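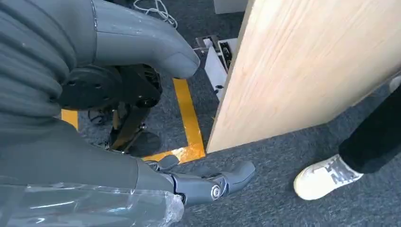
Carpet and yellow floor tape, Gornarberg Room

HURNIVVILLE TECHNICAL CENTER
FLOORS AND SHARED ROOMS GROUP
Minutes of the July meeting

Present: Mwende Swai (chair); Building Operations; Room Scheduling; Safety Office; Purchasing; one representative each from the second-floor and ground-floor tenants.
Apologies: Cleaning Services (written report received).
The meeting was called to order at 2:00 p.m.

1. Minutes of the previous meeting
The minutes were approved with one correction. Under item 5, "Halás Room" should read "Halás corridor."

2. Matters arising
Building Operations confirmed that the door closer at the east entrance has been replaced. The request for a second coat rack remains open. Purchasing will obtain a price.

3. Floor marking in the Gornarberg Room
The chair introduced the item. The carpet in the Gornarberg Room is marked with yellow tape to show the working area and the walkway along the window wall. The tape was put down when the room was first opened to shared bookings and the layout has been changed since then without a written plan.

Building Operations tabled a drawing of the present lines. Members noted that the drawing does not agree with the plan posted at the door, which still shows the walkway on the opposite side. The Safety Office asked that the posted plan be taken down until a correct one is available. Agreed.

There was discussion of whether the marking should continue in yellow. Room Scheduling reported that two groups had asked for a second color to separate floor work from table work. The Safety Office preferred a single color for walkways throughout the building, with any other color reserved for temporary use and removed at the end of the booking. The ground-floor tenants supported this view. The second-floor tenants asked that their comment be recorded: that temporary tape has in the past been left in place for weeks and that the rule will need to be enforced.

Resolved: that yellow be kept for all permanent lines in the Gornarberg Room; that temporary tape be of another color and be lifted by the group that laid it before the room is handed back.
Action: Building Operations to revise the door plan. Room Scheduling to add the rule to the booking form.

4. Carpet care
The written report from Cleaning Services was taken as read. It requests that tape be pulled up slowly and at a low angle, and that no solvent be applied to the carpet by room users. Adhesive left behind should be reported to the front desk.

A question was raised about vacuuming across the lines. Cleaning Services advises running the machine along the tape and lifting the head at corners. The group had no objection.

Purchasing presented the offer from Meltus for low-residue floor tape, in rolls of 30 yards. The minimum order is 20 rolls. Members considered the quantity acceptable if the Halás corridor is re-marked from the same delivery. The tenants' representatives asked for a trial strip before the full order is placed, preferably in the corner behind the door.

Resolved: that a sample be requested from Meltus and laid in the Gornarberg Room until the next meeting.
Action: Purchasing.

5. Floor work and storage
The Safety Office reminded members that items being worked on at floor level should stay inside the marked area, with the walkway kept clear at its full width. Packing film and other wrapping that has been removed is to go in the bin by the loading door and should not be left on the carpet, where it is easily slipped on.

Room Scheduling asked whether groups may leave work in place overnight. The chair stated that this is permitted where the following booking is held by the same group. In other cases the floor is to be cleared by 6:00 p.m.

6. Budget
The balance on the small repairs line was reported. A sum of $200 was approved for replacement carpet tiles, to be kept in the ground-floor store. Building Operations will confirm that the tiles match before any are cut.

7. Other business
The second-floor tenants reported a flickering light in the Halás corridor. Building Operations will inspect it.

8. Next meeting
The date will be circulated by Room Scheduling. The sample strip will be viewed before the start of business.

The meeting was adjourned at 3:10 p.m.

Approved for circulation: Mwende Swai, Chair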